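Robots at the Glass Works: Who Does What When a Machine Joins the Team?

If you have ever helped to lay the table for a big family meal, you will know that glasses are fiddly things. They wobble, they roll, and they have a habit of tipping over just when a grown-up is looking. Now picture laying the table for a wedding, and then doing it all over again the next evening for somebody else's party!

At Illcombe there is a hire company called Stovell, and that is the sort of work it does all year long. It lends out plates, forks, tablecloths and, most of all, glasses. In June, when everybody seems to get married at once, as many as 1,350 glasses can come back in a single morning. Each one has to be washed, checked for cracks, and put away where someone can find it again.

For years, people did every bit of this by hand. Now the company is trying out a pair of robot arms, in a project it has named Skullell. The arms are learning on coloured wine glasses and a curly metal holder, where the glasses hang upside down by their feet.

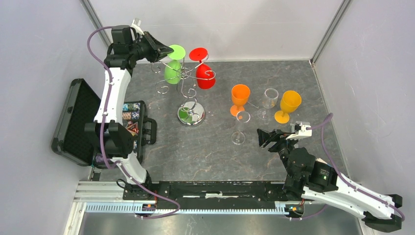

Will the robots take everybody's jobs?
At Stovell the packing team is the same size as it was before the arms came, but the jobs inside it are changing. People spend less time lifting and hanging, and more time checking, planning and looking after the machines. In other workplaces it can go differently, and some jobs do disappear, so it is a very fair thing to ask.

Let's think about what a job is made of, because most jobs are really lots of little jobs bundled together. Somebody who packs glasses also answers the telephone, spots the chip in a rim, remembers that one customer likes extra napkins, and cheers up the new person on a long afternoon. A robot arm can be taught one or two of those things. The napkins and the cheering up are still best left to people.

Picking up a glass sounds easy to you and me, as we have been practising since we were babies. A robot has to learn how wide to open its gripper, where the stem is and how hard to squeeze. Too gentle and the glass slips, too hard and it might break. Clear glasses are especially tricky, as it is difficult for a camera to see something you can look straight through. 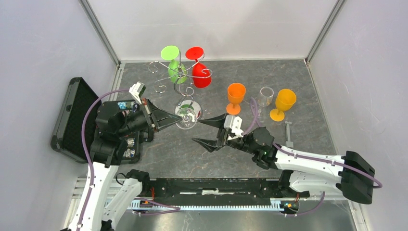 All that learning takes a great many tries. In the first part of the project the arms had 968 goes at moving a glass, and 340 of those had to be stopped by a person so that everything could be set up again. That might sound like an awful lot of stopping, but think how many times you fell off before you could ride a bicycle!

The stopping and starting has become a proper job too. Two of the packers went on a course at a training centre called Hailu, and they can now set up a task, watch how it goes and write down what went wrong. They know far more about glasses than any computer does, and that turns out to be very useful when you are the teacher.

Not everyone was pleased to begin with. Some of the team worried that they would be hurried along to keep up with a machine, and others simply liked the old way – the chatting and the radio and everyone round one big bench. So they all agreed on a few rules together. The radio stays on, the robots work at their own table, and any person may press the stop button at any time without having to explain why.

If a grown-up you know has a machine that helps them at work, you could ask which part of the job they were happy to hand over, and which part they would rather keep for themselves.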